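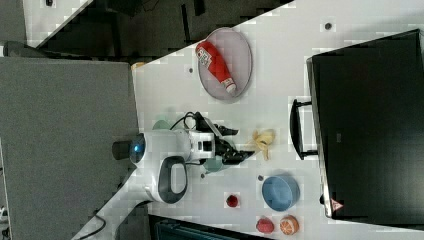
Gripper closes off-centre after changing the fingers

Glória Leitão
Posted January 2026

I look after one small arm on a table, used for pick and place with bowls, toy fruit and a sauce bottle. It has a two-finger gripper. In December I changed the finger pads because the old ones had gone shiny. Since then it closes to one side of whatever it is picking up. Bowls get nudged before it has hold of them, and the toy fruit rolls away. The bottle is fine most of the time.

I have restarted the controller and run the homing routine twice. The counter says 2,635 cycles since the last service. Do I need to teach all the positions again? There are 100 of them and I would like to avoid it.

Takeshi Shibata

Don't reteach anything yet. If only the pads were changed, the arm positions are probably still good and the tool centre is what has moved.

Power down and take both pads off. Look for old glue or grit behind them. I had a bit of backing film left under one pad and it did just what you describe. Refit them, tighten the screws a little at a time, then close the gripper slowly on something straight-sided and see whether both fingers touch together. If one still arrives first, check the pads are the same thickness. Ours were from two different packs.

After that, redo the tool centre point with the usual four-point method and save it under a new name, so you can go back. Try three or four of the old positions at low speed before you run the lot.

Also check the cable at the wrist. It needs enough slack to turn both ways - if it pulls tight at the end of a move you will get odd errors that look like this one.

Loureiro

Had the same, bought new fingers, went away. Not cheap though.

Glória Leitão

It was grit behind the left pad. Tool centre redone, bowls are fine now. Cherry still rolls.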